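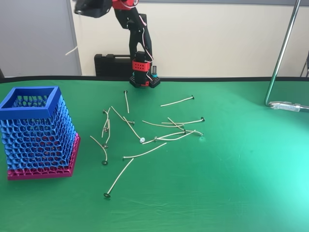
Attachment 1: table with green cloth, black case on the ledge against the wall

Ticket 2675
Subject: Badge printer drops off the network at the Prekden office
Opened by: Florin Sandu
Product: Draso label and badge printer
Status: Closed

Reported problem
The badge printer at the front desk prints the first few badges of the morning and then stops. The desk computer lists it as offline. Turning the printer off and on brings it back for a while. It has done this every day since the office moved to the new floor in May. Visitors are getting handwritten stickers in the meantime.

9:10 a.m.
Asked Florin for the printer's network page. It shows a wireless connection with good signal and an address ending in 39. Firmware is current. Paper and ribbon are fine.

9:45 a.m.
Had him run a test print from the printer's own menu while the computer showed it offline. The test badge came out normally. The printer itself is working, so we looked at the network next.

10:20 a.m.
Checked the address list on the Tandel router. The address ending in 39 is also assigned to a laptop in accounting. The printer was set up by hand with that address at the old office and kept it after the move. The router hands out the same address to whatever asks for it. When the laptop comes on, the printer loses its connection.

10:50 a.m.
Changed the printer to get its address automatically and reserved one for it on the router, ending in 7. Restarted the printer. Removed the old printer entry from the desk computer and added it again with the new address.

11:15 a.m.
First badge printed. The second sat in the queue. The old entry was still set as the default in the visitor sign-in program, which keeps its own printer setting. Changed it under Settings, Output. Both badges printed.

Follow-up
Florin left the printer and the laptop on for 2 full workdays. No dropouts. He asked whether the scanner in the Dumitrescu suite could have the same trouble. It was also set up by hand, so I opened a separate ticket for it.

Closing this one. Please reply to reopen if the printer goes offline again.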